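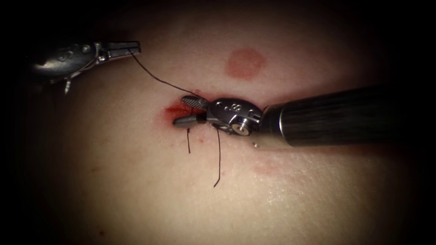 Suturing / Interrupted closure

1/ Notes from Wednesday's bench session at Prirley. Task: a straight incision, closed with simple interrupted stitches in dark thread. Each stitch is tied and cut before the next one starts.

2/ Set the thread before you commit to the bite. Hold it close to the tip and keep the slack away from the wound. A loop lying across the cut is how you end up tying the wrong strand.

3/ Enter and leave at equal distances from the edge. Unequal bites leave one lip riding over the other, and more tension on the knot will not fix it.

4/ Start at one end and work along. With two stitches in at the left, the rest of the cut is still open and you can check whether the edges are meeting level. Tails should match. The first stitch has the longer ones, and I'd trim those shorter.
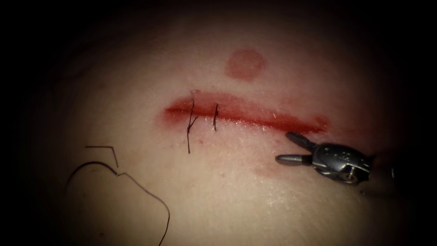 Silvana Coutinho: Why not start in the middle and halve the gap each time? We were taught that for anything long, it keeps the two sides from creeping.

5/ Fair point, and for uneven edges I'd do the same. On a straight cut with equal sides, end to end is fine and the spacing is easier to judge – each stitch is measured off the last.

6/ Knot tension: bring the edges together and stop. If the skin puckers, it's too tight. Lay the knot to one side of the cut, the same side every time.

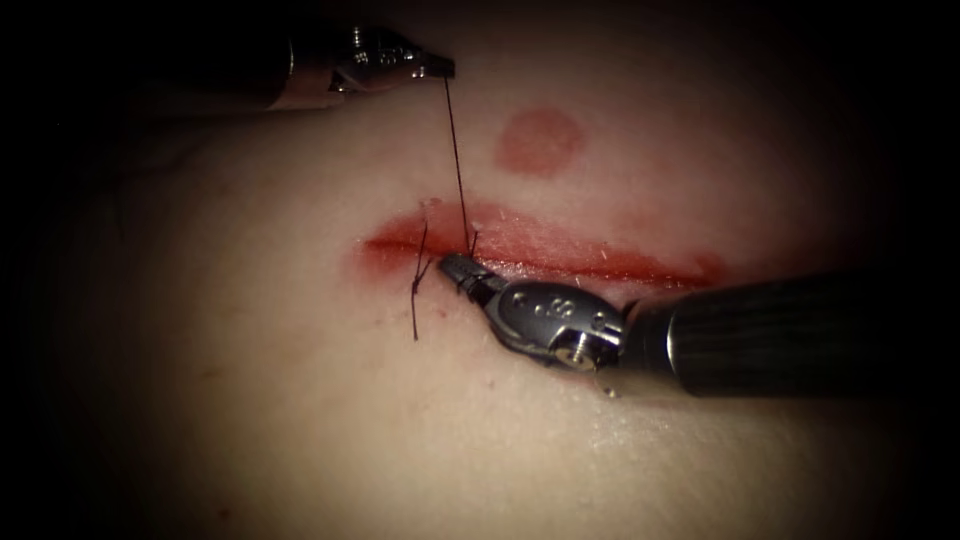 7/ Thread handling between stitches is where most of the time goes. Keep the strand straight, avoid dragging it over the wound, and don't grip the length that will end up in the knot. Crushed thread frays there first.

8/ Continuous closure is next, same length of cut. Notes in April.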